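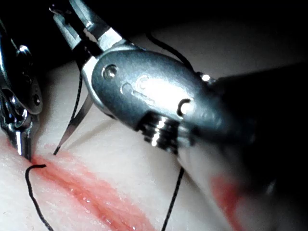
27 Dec 2018
Parkent, back room. Notebook entry on the removal-notice packet, third draft, plus the phone log.

Quiet week and the heat is on low, so I have had the long table to myself and finally spread all of the packet out in page order, the way I have been promising to do since the fall. Writing this up while it is fresh, partly for me and partly for whoever opens the cabinet in January and wonders why there are three versions of page two in there.

For anyone picking this up cold: the packet is what we hand or mail to a person who has been told they are going to be removed, and to whoever in the family is doing the phoning. It has the first-day checklist, the contact sheet, the plain-words explanation of what a stay is and what it isn't, the form letting us speak to a lawyer for them, and the flight sheet. The second draft went out in a print run of 200 and came back to us with plenty of scribbles on it, which is just what we wanted (bless everybody who wrote in the margins, and bless them twice if they wrote neatly).

Checklist first. The old one opened with "Locate your most recent decision letter." People at the Drilcombe visits kept stopping right there. Many of them have a whole plastic folder of letters, all on the same letterhead, and "most recent" is a hard thing to judge when one letter is dated the day it was typed and another the day it was handed over. The new first line is "Find the letter that says you must leave. Look for a date by which you must go." Then a blank for the date, nice and big. I tried this wording on two of our regular visitors and one cousin on the phone and all three went straight to the correct letter. Three is a tiny test and I know it, but the old line failed with more people than that in one afternoon.

Second change, the order. We had "call your lawyer" at step five, after the business of collecting papers. I can see how we got there, it felt tidy to have the papers ready before the call. But with a short notice period a person can lose half a day hunting for a birth certificate when the call should have been made at breakfast. Calling is now step one and the papers come after. Finding the letter is step two, so really my nice new first line is a nice new second line. Fine.

The stay explanation I rewrote from top to bottom. I took out "suspensive effect," which had survived two drafts somehow, and I took out the arrow diagram. I was fond of the arrow diagram. It read left to right, and a good share of our readers don't, and when we flipped it for the Dari version the arrows pointed from the decision back to the application, as if the whole case ran in reverse. It is three short paragraphs now:

Asking for a stay means asking the court to pause your removal.
Asking does not pause anything by itself. The pause begins only if the court says yes.
Until you hear yes, go on preparing as if the answer could be no.

That last one is a hard sentence to hand to somebody. We went around and around on it in the group before the holiday and I still don't have anything kinder that is also true. One suggestion was to put the support line number directly under it, so the eye has somewhere to land, and I have done that.

Translations. Nguyen sent back the Dari and the Pashto on schedule, and the Somali with a list of queries that was better than most of our own reviews. Their main point was about the word "removal." In the Somali draft it came out close to the word for moving house. We had used "removal" all through for the sake of matching the letters, but the letters are in English and a reader of the Somali page is not matching words anyway. Agreed with them that the translated pages will say something like "being sent out of the country" every time, with the English word in brackets the first time only so it can be recognized on the letter. I should go back and do the same thing in the English, honest plain words first and then the official term. Have made a start on page one.

They also asked, very politely, if we could stop changing the English after we send it. Yes. Sorry. Freeze date goes on the cover sheet from now on.

Flight sheet. This is the page I worry about most. It is for the family to fill in: carrier, flight number, airport, where the connection is, time they were told, who told them. On the second draft we had one line for the flight and hardly anybody was writing the connection down. Then you have a lawyer trying to reach someone at the first stop and not knowing where the first stop is. New version has two rows, "first flight" and "next flight," with "I don't know" as a box to check. The "I don't know" box matters a lot, I think. On the old sheet a blank could mean there was no second flight or that it hadn't been asked, and we could never tell which.

There was some talk about adding a section on what other passengers can do, with all the news coverage there has been this year of people refusing to sit down on planes. I have left it out. The packet is for the person and the family, and they can't control who else bought a ticket. I also don't want a page in there that makes a frightened person count on a stranger. If we want to write something for the general public it should be its own leaflet, read by a lawyer, with the penalties spelled out. Parking that for April.

Phone log. Moved the paper slips into Hitus at last, nearly 100 of them, and it took me most of the morning and a whole pot of tea. Notes from doing that:

The "reason for call" menu is too long. I found myself choosing "other" out of plain tiredness, so I'm sure the evening people do too. Twenty-one choices, for heaven's sake: I counted them only to see whether the list could be cut, and it can. I would merge all the travel document ones, and merge "detained today" with "detained this week," then use the date field for the difference.

Hitus will not accept a call with no birth date. A caller ringing for a neighbor often doesn't have it. What has been happening is that people type the first of January, and now we have a crowd of New Year babies in there who can't be told apart from the real ones. (And there are real ones! Plenty of people are given that date at registration when they have no papers.) I have asked for the field to be made optional. In the meantime please leave the entry as a draft and put "DOB not known" in the notes. Don't invent a date, however much the red box glares at you.

Slips with only a first name I kept on paper, in the blue envelope in the locked drawer. They should be matched up by the person who took the call, if they can remember it. Two of the slips have the same phone number and different spellings of what I suspect is one name, so please check before opening two files.

Printing. The form for the lawyer was coming out with the signature line jammed against the bottom edge, and the copier at Drilcombe clips anything down there. Took the bottom margin up and dropped the type a hair on the fine print, then put the type back where it was and cut two sentences from it, which I ought to have done first. It fits on one side now. Ran 20 test copies on the cream paper and they scan cleanly, including the check boxes, and pencil shows up well enough to read. The yellow paper is no good for this, the pencil vanishes. Use it for the room sign-up.

Left to do:
English page one, plain words before official words, then freeze it and send to Nguyen.
Ask Drilcombe whether staples are allowed in this year's packets. Last time they made us pull them all out at the desk.
Support line hours for the holiday period are wrong on the back cover. Sticker for now.
New contact sheet needs a place for a second language. Somebody might speak Dari at home and read better in English.
Shorter menu for Hitus, draft is in the shared folder under "menu short," comments very welcome.

Old drafts one and two are in the bottom of the cabinet with a rubber band around them. Please don't hand them out, even if we run short. The support number on draft one has been switched off.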